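The Cupboard Years

Sooner or later every household in Clirnola acquires a second kettle. It arrives as a gift, or in a box from a parent who is downsizing, and it can't be thrown out because it works. So it goes in the cupboard, next to the fondue set.

I moved here in April with 40 boxes and a firm belief that I was a person of few possessions. The movers did not share it. Eight of those boxes said "misc" on the side, in my own handwriting, and I have now lived long enough to open most of them. One held cables. Another held the bags the cables used to be in.

The decluttering books have a cure for this, and I own 3 of them. The sternest wants you to empty every shelf onto the bed before lunch, which it calls a fresh start and I call sleeping on the couch. Another suggests thanking each object as it leaves. I thanked a salad spinner and felt so bad about it that I put it back.

My neighbors on Torvik Street take a more relaxed view. They rent a unit out at Lindance, past the car wash, and visit it on weekends the way other families visit a lake. They bring sandwiches. They have been paying for it for nearly 8 years, and as far as I can tell the main thing in there is a dining table that was too big for the dining room.

I did get rid of one thing this spring, a bread machine, left on the curb with a sign reading FREE, WORKS. It was gone by supper. Two weeks later I saw one just like it at the Celance thrift store, priced at twelve dollars, and stood in front of it for longer than I'd like to say.

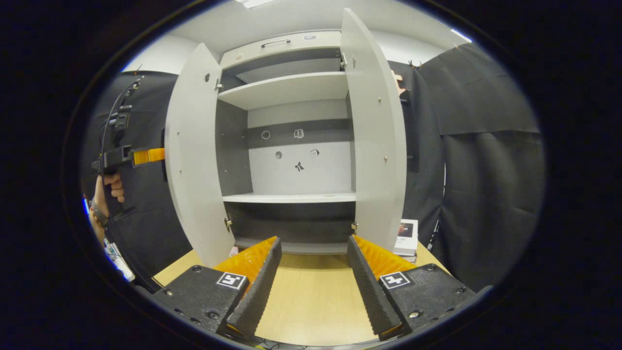
Doors open on a tall gray cabinet.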